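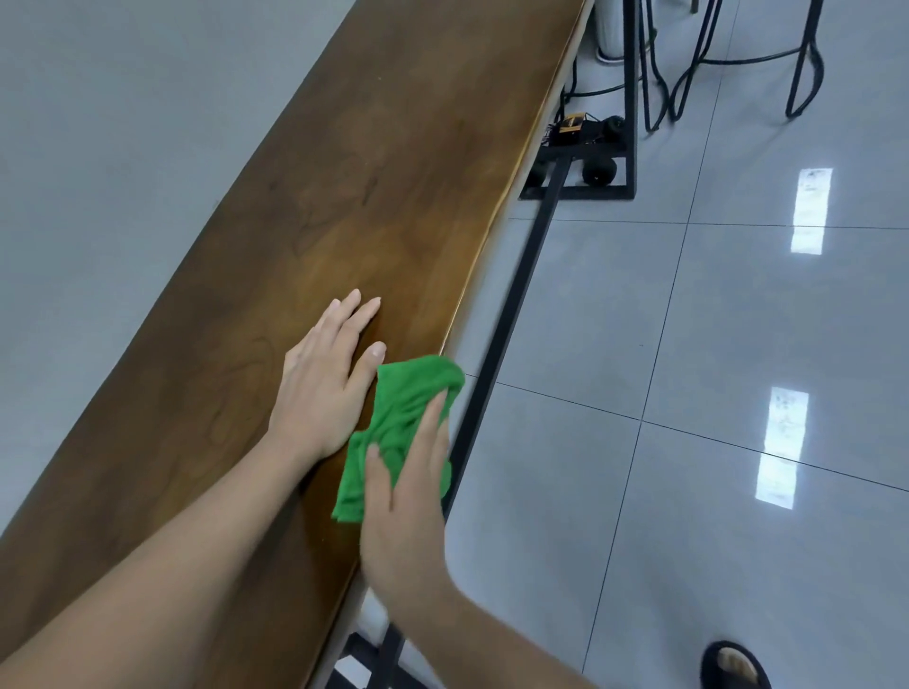

Areeba Sethi wrote in to ask how on earth you put long, drifting ambient tracks in order without the whole album turning to soup, and I've been happily chewing on it ever since! Start with your two strongest pieces and keep them well apart. Then play only the last minute of each track straight into the first minute of the next — lights low, phone away. When I sequenced the Silov record, I moved the noisy one four times before it settled down next to the quiet piano piece. Leave a bit of silence after anything heavy, and live with your order for a week before you send it off to be mastered.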